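Pedgate Docs
Home | Cells | Data | Changelog | Contact

We use cookies to keep you signed in and to count page views. Accept | Settings

Durnen cell: setup and upkeep README
Posted 17th April by Ruba Matar

Durnen is the simulated single-arm cell in the Pedgate project. It has one arm, one parallel gripper, a wrist camera and a white work surface. This file covers how to bring the cell up, how to check the gripper and camera before recording, and what to do when something is off. The data format is documented separately in the Tarawneh loader repo.

Contents of the release

- 228 episodes, each one pick or pick-and-place
- one config file per episode (object list, start poses, light position, seed)
- the gripper model, with separate visual and collision meshes
- the check scripts described below

Failed grasps are kept in the set and flagged in the config. Please leave them in if you report success rates.

Bringing the cell up

1. Install the Stustero physics build that ships with the release. Other builds load the cell but handle finger contact differently.
2. Run the home script. The arm should settle within 500 simulation steps. If it is still moving after that, the joint damping file did not load.
3. Open and close the gripper empty. Both fingers should travel the same distance. If one lags, reload the mimic joint settings and try again.
4. Load a test object and run the hold check.

Hold check

The hold check closes the fingers on an object, lifts it and keeps it up for 40 simulated seconds. The script logs finger force and object slip. Use a thin or tapered object for this, since blocks and cans will pass even when the friction values are wrong. The wrist view should show both fingers and the part of the object they hold. A tall object can run out of view at the top, and that is fine for this check.

A good starting point is a grip on the narrow end, with the wide part pointing away from the palm. Other objects can stay on the work surface as long as they are clear of the fingers.

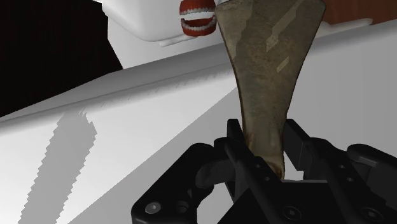 Wrist camera

The camera is fixed to the wrist link and should never be moved on its own. If you need a different angle, edit the mount transform and rerun the calibration script, then save both under a new version number. Mixed versions in one folder will load without a warning, and you will only notice it when the projected points miss the fingertips.

Shadows are rendered with a low-resolution shadow map. The edges come out blocky on light surfaces. Hadi Shboul tested a finer map in September and it slowed recording too much on our machines, so the default stayed. You can raise it with shadow_res in the render file. Do not mix settings inside one training split.

The region past the work area has no backdrop and renders black. Mask it if your model is sensitive to it.

Routine upkeep

- After any change to the gripper meshes, rebuild the collision hulls. The visual mesh is not used for contact.
- After any change to friction or finger force, rerun the hold check on all 21 test objects.
- Clear the texture cache when you swap object skins. Old skins stay in memory otherwise.
- Keep the seed in the config. Reruns without it will not match the stored video.

Known problems

Fingers sink into the object. The contact stiffness is too low or the time step is too large. Halve the time step first.

Object spins in the grip. This is common with narrow stems. Turn on torsional friction in the contact file.

Gripper opens by itself at the start of an episode. The start pose was saved without the finger joints. Save it again with the full joint list.

Questions about the arm and gripper go to Hadi, and everything else goes to Ruba. Include the episode config and the log from the hold check.

Get release notes by email. Subscribe | No thanks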